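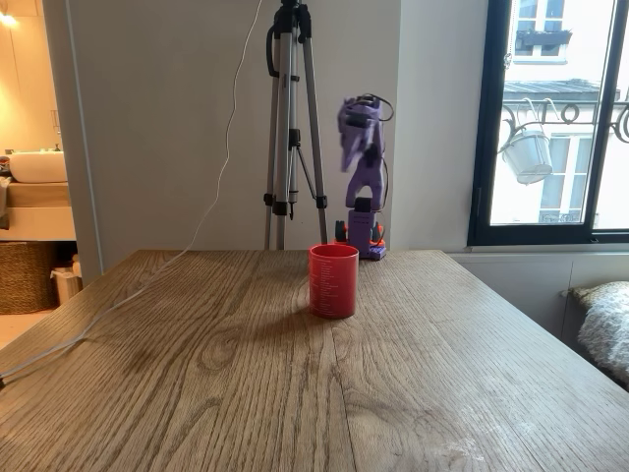

A red cup on an oak-toned tabletop, grain and knots on show. The pale smudges are toward the lower right.

The woman in the Lollano showroom put her palm flat on the tabletop and told me it would "look after itself." I have heard this said of cast iron pans, sourdough starters and one used car. I asked what she meant, and she said the finish was very forgiving. I asked what it forgave. She went to get a brochure.

The brochure had a lot to say about character. Knots are character. So are color changes between boards, small cracks and anything that happens to the table after the truck pulls away. Under this system a table can't be damaged, only deepened, and the warranty agrees, in that it covers almost nothing on the upper side.

I don't want to be unfair to pale wood. It is pleasant to sit at in January, when the light is thin and gray and a dark table seems to swallow what there is. A plain red cup looks better on it than on any other surface I own. I understand why the stores are full of it. My quarrel is with the idea that it asks nothing of you.

Whitish marks are the usual complaint. They can come from heat, from water, or from the wrong cleaner, and the trouble is that they look much the same once they're there. Everyone has a cure. I was told mayonnaise, then toothpaste, then a warm iron over a dish towel, which strikes me as a strange thing to hold against furniture you suspect of heat damage.

Zuzanna Wieczorek has refinished tables for 23 years in a workshop in Nultley, and she is tired of the mayonnaise. "It's oil," she said. "You've put oil on it. For an evening it looks better." She would prefer that people found out what finish they have before putting anything on it at all. Hardly any of her customers know. The ones who do know have often been told wrong.

Her own advice is dull, and I trust it for that reason. Wipe up spills. Skip the sprays. Use a coaster if you care and don't if you don't, but decide which kind of person you are before you spend the money.

And it is money. The Tirkside dining table I had been circling for most of the winter was priced at $3,063, delivery not included. The matching care kit was another $40, and it held a cloth, a small bottle of oil and a card telling me to buy more oil. The Sveinbjörnsson, a plainer thing with straight legs and no story attached, cost $720. I sat at both. I put my elbows on both. Under a sweater, I couldn't tell you which was which.

The salesman for the expensive one asked me to notice the grain. I had noticed it. Swirls around a knot, long lines running off toward the end — it's handsome, and a tree did that part for free.

I asked Wieczorek what she eats at. It is an oak table she got from a cousin, with a ring on it from a paint can and a burn near one corner. She has the sander, the stains and every oil in the brochure within reach, and she has never touched it. "I do tables all day," she said, and went back to somebody else's.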